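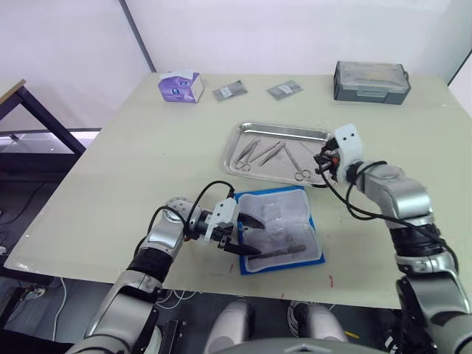
Chapter 7
The Unplanned Day: Family Time Between Appointments

Draft notes for Family Living, Unit 2. Read before class. Bring a pencil.

Most of a family's week isn't holidays or big talks. It's Tuesday. Getting shoes on, finding the other shoe, a snack in the car. Textbooks skip this part, mostly, and go straight to stages and theories. We'll get to theories in Chapter 8. First the ordinary stuff.

Start with a case. Carla Aoun has two kids, ages three and seven. Dentist at 10:00 for the older one, swim lesson at 1:30 for the younger. Home is too far to drive back to. So there's a gap, most of three hours, and no plan for it. First time, they sat in the car and argued about crackers. Next time she packed a bag the night before and they went to the park by the pool. Same gap, same kids. Diffrent day.

In this chapter we call that gap "loose time." Not free time exactly. Free time is yours. Loose time sits between two things that have to happen, and everybody is half thinking about the second one.

Key terms: loose time, anchor, handoff, carry bag, wind-down.
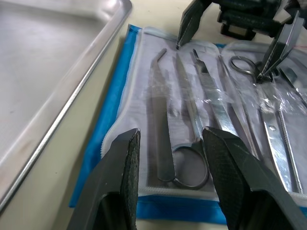 Figure 7.1. Part of an instrument kit between two gripper fingers.

An anchor is anything with a clock on it. School pickup, a shift at work, the baby's nap (yes, a nap counts, ask any parent of a one-year-old). Write the anchors down first. Then look at what's left over. Families in our class diaries tended to list too many, and the most common mistake was treating a wish as an anchor. "Get groceries" can move. The bus can't.

Handoffs are where it goes wrong. One adult leaves, another takes over, and the news doesn't travel. Has she eaten? Did he take the medicine? Who has the library card? Imtiaz Barua, raising three with his mother-in-law, keeps a notebook on the kitchen counter. One line per handoff. Food, sleep, mood, anything odd. Takes less time then a phone call and his mother-in-law can read it while the kettle boils.

Young children don't see the schedule the way adults do. A three-year-old knows "after lunch." Doesn't know 1:30. So say "after lunch, then the pool." Short. Say it again in the car. Older kids want the real time and will check it against yours.

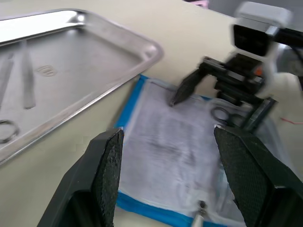 What You Will Learn

By the end of the chapter you should be able to:

Tell an anchor from a wish, using your own week.
Draw a one-day map for a family with at least two children.
Write a handoff note somebody else can use.
Pick a loose-time activity to fit the age, the weather and the money on hand.
Describe a wind-down for a child who has had too much day.

Before You Read

Think back to one day when you were small and the plan fell apart. Rain, a flat tire, a sick cousin. What did the adults do? What did you do? Half a page, no more. Keep it, you'll need it for the exercise on page 149.

7.1 Mapping the Day

Take a blank sheet. Line down the left side, morning at the top, bedtime at the bottom. Anchors in pen, everything else in pencil.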